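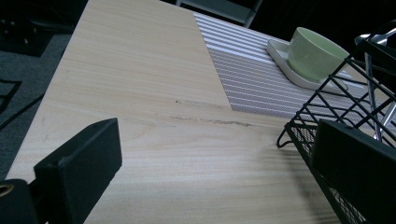 Chapter 3
Looking After a Two-Finger Gripper

When I started at the Pella workshop, the first machine I was trusted with was a little table-clearing cell that we all called Greco, and I was very proud of it for one whole morning. By lunchtime it had let go of the same spoon again and again, and I had taken half the arm apart looking for a bad motor. Malachy Tully, who had the bench next to mine, wandered over with his coffee, wiped both finger pads with a damp cloth and went back to his seat. Greco held on to spoons perfectly well for the rest of the day!

I tell that story to every new class, and I'm telling it to you now, because most of this chapter is about small, plain jobs of that sort – wiping, checking, tightening, writing things down. They take 15 minutes at the start of a shift, and you will come to rather enjoy them.

We'll begin with the pads, which do the touching and so wear out soonest. From there we move back to the mount and its screws, then to the cable, and finally to the grip test, in which the gripper closes on a test block 200 times while you keep a tally of the slips. The Pristano log sheet at the end of the chapter has room for 60 entries, so please write small.

Before you read on, make sure you are comfortable with the safe shutdown steps from Chapter 2. You'll want the power off and the air bled before your hands go anywhere near the fingers.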